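The purchasing lead at Claltano keeps her equipment plan on one sheet. The first line reads "hand-held grippers, 4," and the total at the bottom of the page is still open.

"People ask for the robot arm first," she said when we spoke in May. "I want to see the job done by hand before I sign for an arm. If the fingers don't suit the items, an arm won't fix it."

The job she is budgeting for is sorting small soft goods, mostly hair accessories and bracelets, in ordinary homes. She got quotes from two suppliers. Povow asked 589 dollars per gripper and Bisht asked 344, with finger pads sold separately.

"We took the cheaper one and put 100 dollars a unit aside for pads," she said. "Pads are what you replace."

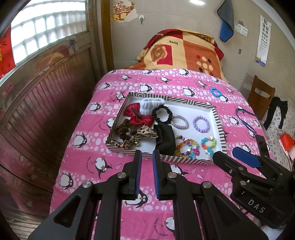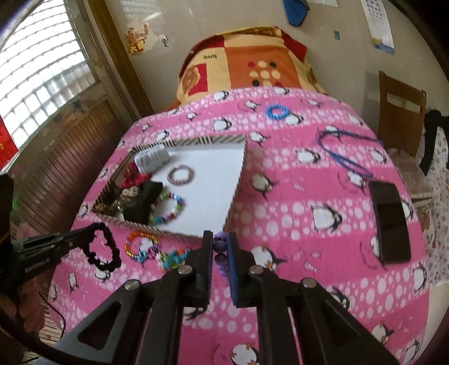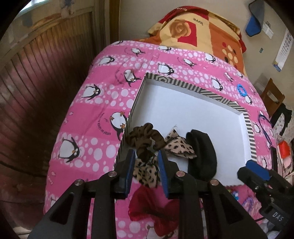
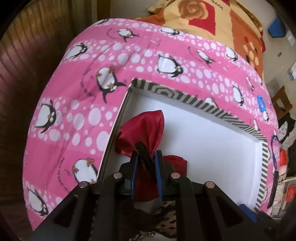
Sorting work on a bed, with a striped-edge tray or box.

She plans to hold off on the arm until the next budget. Shipping and spare bolts go on a separate line, and so does storage for the recordings, a cost she left out of her first draft.

"Storage was my mistake," she said. "I priced the tools and forgot the disks."

Cumetti, the firm that will supply the arm if the purchase goes ahead, has offered a trial period. She has not accepted yet — the contract makes the buyer pay for return freight, and she wants that changed.

Her advice to smaller teams is to buy a spare with the first order. "Waiting on one part can stop everyone," she said.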